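Left gripper lets go of broom mid sweep, no fault logged
Asked 25 Jun 2022 by Karla Huerta
Tags: grippers, two-arm, grip-force, e-stop

Two arm setup, broom in the left, dustpan in the right, sweeping scraps off a tile floor. Left gripper keeps opening on its own partway thru a stroke. No error, no warning, arm just carries on sweeping air.

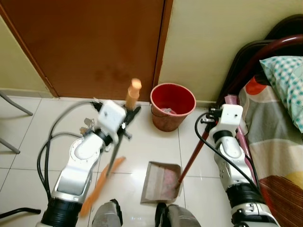
Happens maybe one run in 12. Grip force set to 400 in the Plimar panel, tried higher, same thing. Worse when the broom head catches on a grout line. Yesterday the handle came down right next to my foot so I'd like this sorted before I do any more runs.

Checked so far: finger bolts, cable at the wrist, restarted everything. Pads look kind of worn but they still hold fine when I tug by hand.

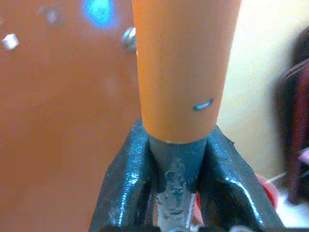
Jui-lin Tse: does it OPEN or does the handle slip out? Not the same problem. Log the finger position, if it stays put its slipping and your pads are done.

Karla Huerta: opens. Position jumps to full open, I have it in the log. Code 664 right before it but thats listed as info only.

Gráinne McGrath: 664 on ours was the overload release. Side load on the fingers goes over the limit, gripper opens to save the gearbox. Raising grip force makes it trip sooner — you want it lower, plus a slower stroke. And stay out of reach while it's sweeping, keep a hand on the e-stop. The release doesn't stop the arm unless you tie it to the stop input yourself.

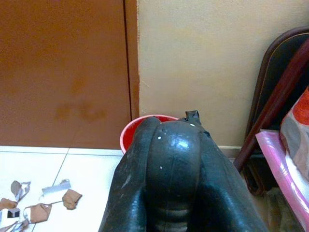

Answer 2
Sinéad Ó Flaithearta

Had similar, swapped the cable, went away. Might be worth a try idk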